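Turden project, work package on manipulation software
Progress report for the period ending in May
Prepared for the Grundik program office by Panagiotis Omerović

1. Short summary

In this period we worked on three parts of the software: the grasp planner, the replay tool, and the recovery behavior after a missed grasp. The planner and the replay tool are in daily use. The recovery behavior is late, and I explain the state of it in section 4. The budget for the period was kept, except for one item in section 5.

2. Grasp planner

The old planner treated every object on the table as a box. For round objects lying on their side this gave finger positions which were too high, and the object rolled away when the fingers closed. In the new version, called Esar, the object is fitted with a simple shape first (box, cylinder or flat sheet) and the finger positions are computed from this shape.

We ran 1,066 grasp attempts with Esar on the two-arm setup. In 978 of them the object was lifted and held until the arm reached the end position. The other 88 attempts were read one by one from the logs. Most of them belong to one of these groups:

– two similar objects lie side by side and the segmentation joins them into one wide object
– the surface is translucent and the depth values have holes
– the arm chooses a path where the cable comes near the table edge, and the safety layer stops it

The first group is the most important for us. When two bottles are joined into one shape, the planner puts the fingers in the gap or asks for an opening wider than the gripper has. We added a check that compares the fitted width with the maximum opening, and if it is too wide the segmentation is repeated with a stricter threshold. This check was merged on a Friday, after the attempts reported here, so its effect is not in the numbers.

3. Replay tool

Mạc is our tool for looking at recorded runs. It now shows the camera stream, the joint positions and the planner decisions on one time line. Before this, a person had to open the three logs separately and match the times by hand, and we often made mistakes with this.

Mạc can also run the planner again on an old recording. We keep a fixed set of 100 recordings, and each change to the planner is tested on them before it goes to the robot. One full pass is finished overnight. The results are written to a plain table which the program office can open without our software. I will send the access separately.

The known limit is that Mạc cannot say if a new grasp would really hold. It can only say that the plan is different from the old one. A person still has to look at the differences.

4. Recovery after a missed grasp

The plan from the last report was that the robot tries again without help when the fingers close on nothing. The detection of this case works from the finger position and the motor current. The second part, moving back and looking again, does not work well enough. After the arm moves back, it sometimes still covers the object from the head camera, and the planner then uses the old position.

We tried a fixed retreat position at the side of the table. It solves the view but it makes each new attempt slow. I would prefer a retreat that is computed from the camera view, and this needs 4 more weeks than planned. I ask the program office to accept the new date for this item.

5. Budget and people

One replacement cable set was not in the plan. It was paid from the reserve for spare parts. There are no changes in the team.

6. Next period

– measure the width check on pairs of bottles lying parallel
– finish the computed retreat
– add soft bags to the fixed set of recordings
– write the short manual for Mạc, which was asked for in your last comments

The side-by-side bottles are now the standard layout on the green mat, and the work on them continues.
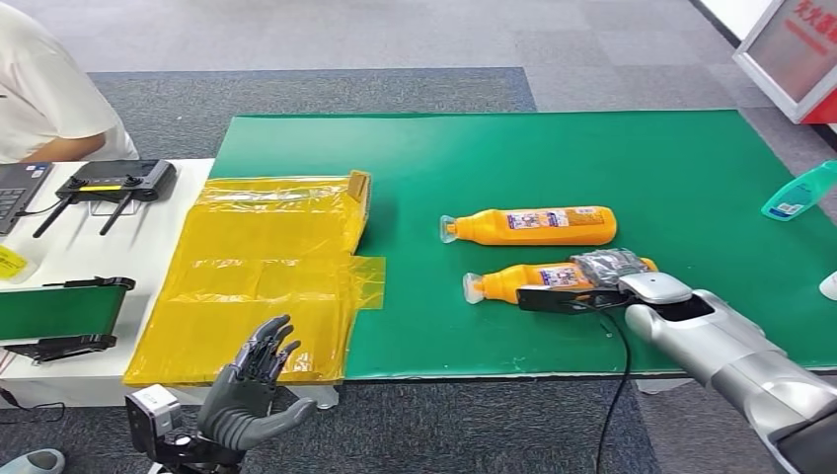 Grundik program office: The four extra weeks for the retreat are accepted. Please report the results of the width check separately from the 1,066 attempts, so that the two versions of the planner are not mixed in one number. We would also like to know how many of the 88 failed attempts belong to each group. The manual for Mạc can be short, but it should explain how to read the table of differences.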